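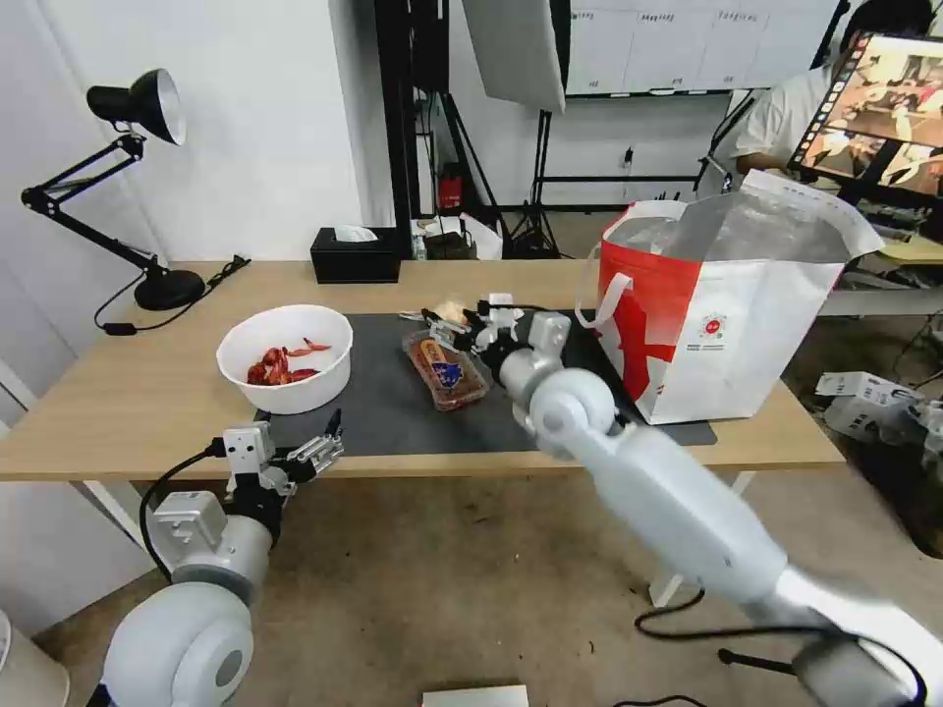 Packing the crayfish for the ride home: a small thread

Lertchai Chantharasri
July 2019

1/ My cousin asked me how I bring cold food across the city in this heat and still can eat it at night. So I write it down one time, and next time I only send her the link.

2/ First is the bag. Mine is the red and white one with silver foil inside. I had a cheaper one from Nulon before and the zipper died in two months. For a bag like this, look at the foil at the corners before you pay. If it is already cracked in the shop, leave it there.

3/ Clear the table before you start, or at least the middle of it. I put a dark mat in the center and everything for the bag must pass over the mat. My lamp stays clamped at the left side and its cord still goes across the table. I know, I should move it.

4/ Crayfish stay in the white bowl until the last moment. They go in a box with a tight lid, with paper under them. I use two sheets of tissue, my wife says three.

5/ Snacks go in a clear plastic container, never straight in the bag. The brown packet with the blue label is soft and I don't want it under the ice pack. Also with a clear box you see what is inside and you don't open five boxes to find one snack.

6/ Order in the bag: ice pack flat on the bottom, crayfish box on it, a folded towel, then the snacks. Small things like tongs go down the side in a paper sleeve.

7/ Ice packs: I have two of the 200 gram ones from Gekanel. For the bus to Limsakul market and back it is enough. For longer way I take one more from my neighbor and give him some crayfish for it.

8/ Somebody asked about price. The bag was 613 baht at Stestach, on the second floor, next to the lunch boxes. They had also a bigger one for 828 but when it is full I can not carry it with one hand.

9/ Cleaning. Wipe the foil with warm water and a little dish soap, then leave the bag open all night. Don't close it wet! I did this last September and the smell stayed for weeks. Baking soda helped a little, lemon did not help.

10/ Keep the tissue box on the table until the very end. Crayfish sauce goes everywhere, and you will touch the bag handle with it.

11/ My cousin has read this now and she asks if it works for ice cream. I tried only once, with a very short ride, and it was soft at the edges but still okay. If you have a better way for ice cream please write me.

11 comments · 200 likes · 43 shares

More from this author
Which lunch box lids really close
Rice for two days, one pot
Washing a foil bag without breaking the foil
My small shelf for sauces

Contact | © 2019 Lertchai Chantharasri | Back to top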